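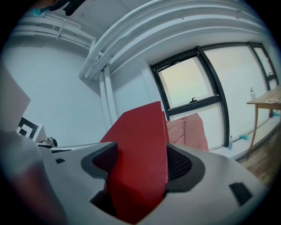

Metard hand-held gripper, two months on the packing side

We bought 2 of these for the kitting room at Plivotcombe, where we box up wooden and molded block sets for schools. The plan is for the arm on line 2 to take over the block trays, and the Metard is how our people show it the job. You hold the gripper, pick the piece, place it, and the recording goes to Rana, the software that came with it.

Grip is the best part. The pads have a rubbery rim with black mesh in the middle, and they hold a rectangular block by its sides even when the faces are worn. You can tilt a block well over without it sliding. Small round parts are worse. I would keep doing those by hand.

The pale body shows every mark. Ours get wiped down at the end of the shift and still look older than they are. The opening between the fingers is deep and dark, and if you grab a block low you lose sight of its bottom edge, so placing it square takes practice. My first 60 picks were mostly thrown out.

Weight is fine for an hour. After that your wrist knows about it. Chanida Saithong, who runs our shift, set a limit of 11 trays per person before swapping, and complaints stopped after that.

As for the jobs, two packers now spend Wednesday mornings recording and the rest of the week on the line as before. Pay for the recording hours is at the setter rate, which we had to ask for. The arm does plain block trays, slowly, and somebody still checks each one. Nobody has been let go. Hours on the late shift were cut in May, and management says that was orders. Some of us are not convinced.

We looked at the Sowah first. It was lighter but the pads were smooth and blocks turned in them.

We have 3000 good picks saved now. I'd buy the Metard again for block work. Get spare pads with the first order, as ours took weeks to come.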